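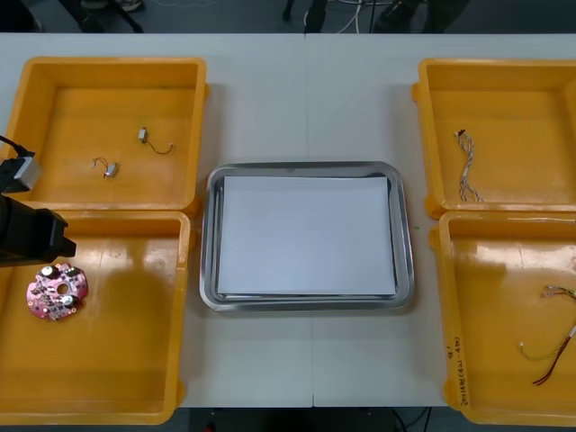
Molton's repair club has a new rule, and it fits on a label: if you take it apart, you sort it. Since the start of the month every dead gadget handed in at Nyaga Hall has had its innards divided between orange-yellow plastic bins on a white table, with a pink circular circuit board getting one to itself and a bundle of twisted, multi-coloured wires lying in another. The steel tray in the middle is for paper, and is so far well ahead of the competition.

The rule is the work of Mutua Were, who took over the parts store in the summer and found 307 items filed under "misc". "There was a second box called 'misc, other'," he said. "I had to go for a walk."

Under the scheme, known as Jirora for reasons the club declined to go into, small parts that still test well go back on the shelf at 90p each. Anything else is sent for recycling. The club raised £3,176 last year, most of it from cake — a department Mr Were has been asked to leave alone.

Members remain divided. One described the bins as "a bit much for a Molton evening" but admitted she had found her screwdriver.

The next sorting session is in November. Tea is provided, and has its own table.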